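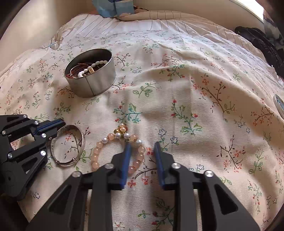 Figure 5.1 Two hand-held grippers at work on a patterned bedsheet, with a beaded bracelet, an oval bangle and an open tin.

Chapter 5
Fingers, Frames and Other People's Jewellery

By now you have a gripper that opens and closes on a workbench. If you followed Chapter 4 to the letter it also picks up a wooden block, puts it down again and looks rather pleased with itself. Blocks are obliging objects. They have flat sides, they stay the shape they were when you left them, and they have never once tangled themselves round a neighbouring block out of spite.

A bracelet has none of these good manners. It is a row of small hard things on something floppy, and when you squeeze it in one place it moves in another. Put it on a bed and the surface joins in too. Push down with a fingertip and the mattress gives, the sheet rucks up, and your careful measurements from the kitchen table are now a matter of historical interest.

This chapter is about building a pair of hand-held grippers that can cope with that sort of thing. You will make two, a left and a right, to the same design. They have no motors. You hold one in each hand and do the job yourself through their fingers, and in Chapter 6 you will use what you learnt to decide what a motorised version has to be able to do. Readers who want to skip to the motors are free to do so. They usually come back, in May or thereabouts, with a box of stripped gears.

What you will build

The design is called the Pralano, after the street where the first shared workshop to make it had its front door. It is a parallel gripper, meaning that the two fingers stay in line with each other as they close and do not swing in like a pair of scissors. Each finger carries a replaceable pad. The frame is black and angular with triangular cut-outs, which save material and give you somewhere to see through when you have lost a bead behind it.

Four round screw caps show along the top of each frame. Keep count of yours. A fifth one left over on the bench belongs to something, and you will want to know what before you close everything up.

The finished tool, less pads, should weigh no more than 200 grams. Ours came out at 132 the first time, which we put down to skill until we found that one of the cross-pieces had never been fitted.

Parts and where to get them

The frame can be printed at home or at any workshop with a printer that has been levelled since it was bought. Allow 11 hours for the pair and do not believe the estimate on the screen. The slides and springs come as a bag of bits from Hondis, under the name Carbone kit, and the bag includes an instruction sheet for a different product. Put the sheet to one side. It is good paper and will do for shopping lists.

For the pads you have a choice. The Bukent sheet is soft, dark blue and easy to cut with a craft knife. Harder sheets last longer but skid on smooth beads. We used the soft one throughout this chapter and replaced it more often than we care to write down.

You will also need a screwdriver that fits, a small file and a tray with a rim. The tray is for the screws. People who think they don't need one can be found later on their hands and knees with a torch.

Choosing your practice objects

Most beginners reach for the nearest household clutter, and there is nothing wrong with that so long as the clutter is varied. Jewellery is excellent. It comes in small sizes, it is awkward in several ways at once, and somebody near you almost certainly owns more than they wear. Ask first. A bracelet that has been dropped, trodden on and returned in an envelope is a poor way to begin a conversation.

Try to include at least one item of each of the following kinds.

Something stiff and thin that lies flat. A bangle does nicely. The difficulty is getting a finger underneath, and on bedding you can cheat by pressing the sheet down beside it, a trick that fails the moment you go back to a table.

Something beaded and loose. One finger goes down through the loop and the other stays outside it, so that you close on the string of beads from both sides. Closing from above with both fingers outside the loop gathers the whole thing into a bunch, along with a good pinch of bedsheet.

Something coiled up with its friends. Leather bracelets and strings of beads kept together in a tin will have spent their time in there getting acquainted. Leave this one until last. You will need both grippers, one to hold and one to pull, and it helps if the house is empty and you are free to speak your mind.

Why the bed?

A question raised by everyone who borrows a bedroom for this, and by everyone whose bedroom is borrowed. A soft surface shows up faults in the fingers that a hard one hides. If your two pads are not level, a table top will stop the longer one and you may never notice. On a mattress the longer finger sinks in, the shorter one hovers, and the object sits between them entirely unmoved. Patterned sheets are useful too, as small beads are harder to spot on them and you learn to look properly before you close.

Do the first round on a table all the same. Move to the bed when you can lift the bangle five times running without swearing, then go back to the table and see what you have forgotten.

Before you start

Read Sections 5.1 to 5.3 before cutting any pad material. Section 5.1 covers the frame, 5.2 the slides and 5.3 the fingers, and there is a mistake you can make in the first that stays hidden until the third. We made it on both hands.

If you are sharing a workshop, write your initials inside the frame while you can still get a pen in there. Two grippers of the same design are impossible to tell apart once assembled – a left will serve as a right without complaint – and yours will be the one with the good pads.

5.1 Printing and cleaning up the frame

Start with the left-hand side plate, laid flat on the print bed with the triangular openings facing up.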